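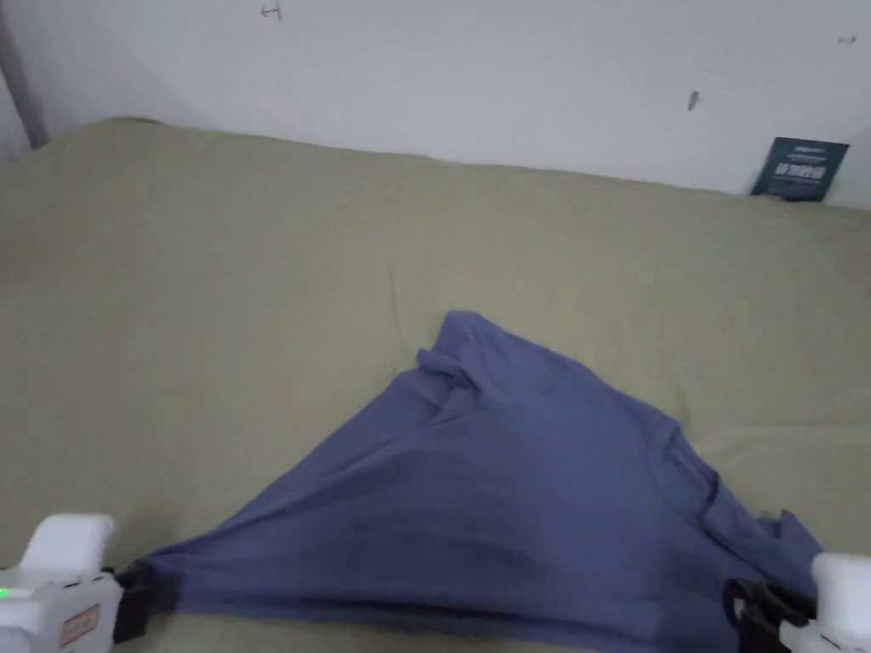

Flag and guest room check, Jusura Veterans House, Lakville. Before the September ceremony I walked through all the rooms that the visiting veterans will use, and my comments are written under each point. The bed in the guest room has its olive-green sheet on, and a blue T-shirt is on top of it. Blanket and pillowcase are still to be checked on Thursday.

1. Flagpole rope — OK
No worn places. The lower clip is stiff, please put oil.

2. Folded flag and display case — OK
The glass is clean. The case must stay closed until the family arrives from Barkton.

3. Wheelchair ramp — NOT OK
The left handrail moves when I lean on it. Two screws are missing at the bottom. Woldemariam Hardware has this size.

4. Chairs in the hall — OK with comment
We have 50 chairs and 30 are needed. I took out five with weak legs and put them behind the stage. Do not bring them back.

5. Fire extinguisher, kitchen — OK
Pin and seal in place. The tag is hard to read, new tag requested.

6. Emergency exit, east side — NOT OK
The door opens, but the lamp over it is dark. I changed the bulb and it is still dark, so an electrician must look.

7. Microphone cable — OK
Taped to the floor along the wall.

Points 3 and 6 to be checked again before the guests come in.

Checked by: Shewit Woldegiorgis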